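机器会做家务了吗？

从一把透明叉子讲起 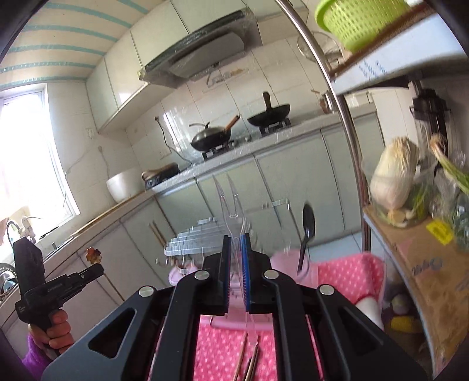 图1　手持式夹爪的两根手指之间，竖着一把透明塑料叉子。粉色圆点布上放着一双木筷子。

收拾餐具是一件小事。叉子归叉子，筷子归筷子，放进架子，前后用不了几分钟。可是对机器来说，这件小事要拆成很多步，每一步都可能出错。本文按顺序讲这些步骤，再讲工厂和商店里的情况，最后说明目前哪些家务机器能做，哪些还不能。

一、什么叫“会做”

先把问题说清楚。一台机器在展台上叠好一件衣服，不能算它会叠衣服。工程师通常要问几个问题：换一件衣服行不行？换一张桌子行不行？连续做很多次，失败几次？失败以后能不能自己重新来？

苏琴老师（Suqin Lu）在科学课上用过一个办法。她让同学们把“洗碗”写成步骤，每一步只许写一个动作。一个小组写了5步，另一个小组写了19步。写19步的小组把“看一看碗里有没有剩饭”和“把剩饭倒掉”分成了两步，还写了“碗太滑时换一个地方拿”。两组写的都是洗碗，但只有第二组的清单接近机器需要的样子。人会自动补上没写的部分，机器不会。

二、第一关：看见

机器靠摄像头看东西。摄像头得到的是许多小点，每个点有颜色和亮度。程序要从这些点里判断：哪些点属于叉子，哪些点属于后面的台面。

图1里的叉子是透明的，这是比较难的一类物体。光会穿过透明塑料，摄像头在叉子的位置上看到的，有一部分是叉子后面的东西。叉子后面换了颜色，叉子的样子也跟着变。旁边的餐具架同样是透明的，透明的东西挨着透明的东西，边界更难找。

有些机器还用测距离的传感器。它们发出光，再接收反射回来的光，由此算出物体有多远。遇到透明或者很亮的表面，光可能穿过去，也可能反射到别的方向，算出来的距离就不准。玻璃杯、不锈钢勺、装了水的瓶子都有这个问题。

木筷子不透明，颜色和粉色的布也不同，容易看见。它的困难在下一关。

三、第二关：抓住

人的手有五根手指，皮肤下面有大量感受压力、振动和温度的神经。常见的夹爪只有两根手指，做的动作也简单：张开，合拢。

两根手指能做的事不少。叉柄、勺柄、瓶盖、小盒子，都可以这样夹。图1的夹爪在手指内侧装有蓝色的垫片，两片相对，叉子就在中间。很多夹爪都会在这个位置加垫片，用来增大摩擦力。摩擦力够了，就不必夹得很紧。

夹多紧是一个要计算的量。力太小，物体滑落；力太大，鸡蛋碎，纸杯扁，草莓出水。人拿鸡蛋的时候，手指感到一点点滑动，马上会加一点力。机器要做到同样的事，需要在手指上装触觉传感器，还需要程序反应得够快。

筷子细，而且平躺着。夹爪从上方下去，指尖要很靠近布面。高了夹不到，低了会顶到桌子，还可能连布一起夹起来。两根筷子挨在一起时，又多一个问题：一次夹一根，还是两根一起夹？两根一起夹，筷子会在手指间滚动，方向就变了。

四、第三关：放好

抓住之后还要放到正确的位置。把叉子插进架子的窄缝里，偏几毫米就会碰到旁边的隔板。人碰到隔板，会轻轻晃一下，找到缝再放进去。这个“晃一下”对机器来说是一项专门的技能，叫作接触调整。程序要知道碰到了什么、往哪边偏了、该往回移多少。

软的东西更麻烦。叉子从桌上到架子里，形状不变。毛巾一拿起来就垂下去，每次垂的样子都不同。所以叠毛巾、套被罩、把葱放进袋子，都比放叉子难。

五、机器怎样学

早期的办法是由工程师把动作一条一条写进程序：手臂转多少度，手指张多宽。物体的位置固定时，这个办法很好用。在厨房里就不行了，今天叉子在左边，明天在右边，没有人能把所有情况都写完。

现在常用的一种办法是让机器学习人的示范。人拿着夹爪把一件事做很多遍，摄像头和传感器记录下画面和动作。程序从这些记录里找规律：看到这样的画面，手应该往哪里移动。

示范要多，也要有变化。克卢克登（Clukden）少年科技馆的讲解员里兹万·哈克（Rizwan Haque）常被小朋友问到，示范一遍为什么不够。他的回答是：“你只见过一把叉子，别人给你一把勺子，你还能猜到怎么拿。程序没有见过勺子，它可能把勺子当成一把很奇怪的叉子。”

示范里还要包括出错后怎样补救。如果所有示范都很顺利，机器第一次把叉子碰歪以后，就进入了一种它从来没学过的情况。

六、工厂和商店里的情况

工厂用机械手臂已经有几十年。焊接、喷漆、搬箱子，它们做得又快又稳。原因在于工厂可以为机器安排好环境：零件从固定的方向过来，灯光不变，人不会随手把杯子放在传送带上。

斯图盖特（Stutgate）有一家餐具包装厂，技术员唐尼·尤尔（Donnie Yule）管理一条装盒线。同一种塑料勺排着队过来，机器每分钟装60把。有一次供货商换了勺子的颜色，由白色改为半透明，机器就开始漏抓。工人在传送带下面加了一块深色底板，问题解决了。家里的厨房不能每换一样东西就加一块底板。

商店处在工厂和家庭之间。货架是固定的，商品却有很多种，顾客还会拿起来再放错地方。目前在商店里，沿着过道拍照查缺货的机器比较成熟，把商品一件件摆上货架的机器还在试用。

七、目前的答案

已经可以买到、每天能用的：扫地机器人、洗衣机、洗碗机。它们各做一件事，前后还要人帮忙。扫地前要收起地上的袜子，洗碗前要把碗摆进去。

在实验室里能做，但速度慢、会失败的：收餐具、叠毛巾、擦桌子、把杯子放进柜子。

还很难的：整理一个从没见过的房间；用湿滑的手法洗一口锅；一边做饭一边照看弟弟妹妹。

所以对“机器会做家务了吗”这个问题，准确的回答是：会做其中几件，在条件合适的时候。

八、动手试一试

准备一双筷子、一把叉子、一块毛巾和两个夹衣服的大夹子，请一位同学或家长计时。

1．两只手各拿一个夹子，只许用夹子碰东西。
2．把叉子和筷子从毛巾上夹起来，放进杯子里，做3次，记下时间和掉落次数。
3．闭上一只眼睛，再做3次。
4．把毛巾换成光滑的桌面，再做3次。

苏佳慧（Jiahui Su）同学做完后在记录表上写道，闭上一只眼睛以后，夹子总是停在筷子前面一点的地方。请想一想，这和第二节讲的哪一种传感器有关。

小词典

夹爪：装在机械手臂末端或由人手持的抓取工具。
摩擦力：两个表面接触时，阻碍它们相对滑动的力。
传感器：把光、力、温度等变成电信号的元件。
示范：由人完成一遍动作，供程序学习。

撰文：徐倩如（Qianru Xue）

联系编辑部　|　版权所有 © 迪特维尔（Ditville）少年科学读本　|　返回顶部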